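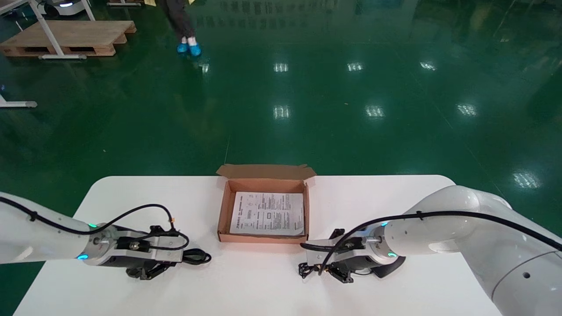 Posted by R. Pellam

Skesteo shared workshop, build group, May meeting
Started 7:05 pm, in the shop, standing mostly. Typed while people talked so fill in what I missed.

Last minutes
Read out, one fix: the spare gripper is on loan, not donated. Otherwise ok.

Where the build is
Project is still called Surkell, no one had a better name. Both arms mounted, one each side of the white table, grippers on. Current job is the box task: open cardboard box in the middle of the table, lid folded back, printed sheet lying inside. Left arm steadies the box, right arm takes the sheet out, puts it down on the table next to the box. That's the whole task. No stacking, no closing the lid yet.
Approach from both sides is fine. The trouble is the sheet. It lies flat and more or less fills the box so the finger has no edge to get under. Someone suggested a curled corner, someone else said that's cheating. Long back and forth. Settled: try first with the sheet as it comes, then with one corner bent, write down both.
Also the lid. Stands up along the far side and the right arm has clipped it on the way out, more than once. Options were tape it back, cut it off, or raise the exit path. Exit path gets raised. No cutting, we want the box to stay a normal box.

Cables
Biggest item of the night. Clips along the top of the arm are good, keep those. Past the wrist is the problem, cable goes over and down round the gripper and the slack ends up in a coil on the table. Same on the right, worse if anything, more of a tangle there. So far nothing pulled out but the coil is right where the gripper wants to go when it's low.
Ideas:
- shorter cable, made up to length. Cheapest. Means recrimping.
- a spring loop held up above the wrist
- velcro wrap to the gripper body, quick but it will turn with the wrist and wind up
- sleeve over the lot. Stiff, maybe too stiff
Agreed to try the shorter one on the right arm only, leave left as is so we can compare. Need 700 mm from last clip to plug including the turn allowance, measured twice. Whoever cuts it please measure a third time.
Nobody runs a wrist roll past half a turn untill this is done.

Grippers
Dark finger pads grip ok on cardboard. On paper, not so sure. One vote for thin silicone strip, one vote for leaving them alone until the approach is sorted. Left alone for now. Jaw on the left closes slightly slower than the right, could be a setting, could be grit. Check setting first.
Question about whether we should print our own fingers with a thin lip for lifting sheets. Yes in principle, two drafts wanted for next meeting, any plastic. Keep the original screws, they are a nuisance to replace and one is allready missing from the tin.

Software
Wendemus config is now in the shared folder and that is the only copy to edit. Two people had edited their own copies and the speeds did not match, which explains last month. Speed limit in the file stays low till the cable thing is fixed.
Logging: 1000 runs was the target for the box task by summer. Long discussion on whether a run where the box slides counts. It counts, mark it as a slide. A run that got stopped by hand does not count.
Request for the log to save wrist angle as well. Easy, will be added.
Disk fills faster than expected. Old test footage from the table leg job can go, check nobody wants it, then delete.

Table
Box slides when the left gripper pushes. Table top is smooth. Rubber mat tried, box stayed put but mat crept. Tape marks for the box corners agreed, so it at least starts from the same place each time. Thin tape not the fat stuff.
Second table frame on the pallet stays where it is until there is a top for it. Not to be used as a shelf. Please.

Floor and shoes
Shoe covers or clean shoes on the green floor, applies to visitors too. Box of covers by the door, put the empty box in recycling and say so when it runs out. Floor shows everything. Sweepings have been turning up near the bench, offcuts too, pick up your own bits.
Ceiling lights: reflections in the floor are strong and one member thinks they upset the camera view when the shop is otherwise dark. Try with half the lights off and compare. Not urgent.

Money
2000 left in the build pot after the wrist parts. Hauser quoted for connectors and a crimp tool, tool is the dear bit. Agreed to spend up to 10 percent of the pot on connectors and cable now, borrow the tool, ask again if borrowing falls through. A second mobile base was raised again. No. Not this year.

Safety
Stop button reachable from both sides of the table, at the moment only from one. Extension lead for it is on the list and has been since winter. Gets done before the next powered session or no powered session.
Lights at the wrists lit means the arm has power, treat as live. Hands out of the box. If you want to straighten the sheet, stop first.
No one alone in the shop with the arms running. Same as before, repeated on request.

To do
shorten right cable, compare with left
raise exit path over the lid
tape marks on table
finger drafts, two
wrist angle in log
stop button lead (first!!)
check left jaw speed setting
clear old footage
half lights test

Any other business
Leaflet in the box is the only printed copy of that sheet, can somebody scan it before it gets creased to death. Yes, will be done tonight.
Open evening: show the box task or not? Only if the sheet comes out reliably, decide next time.
Kettle is broken again.

Closed 8:40 pm. Next one same time, bring the finger drafts.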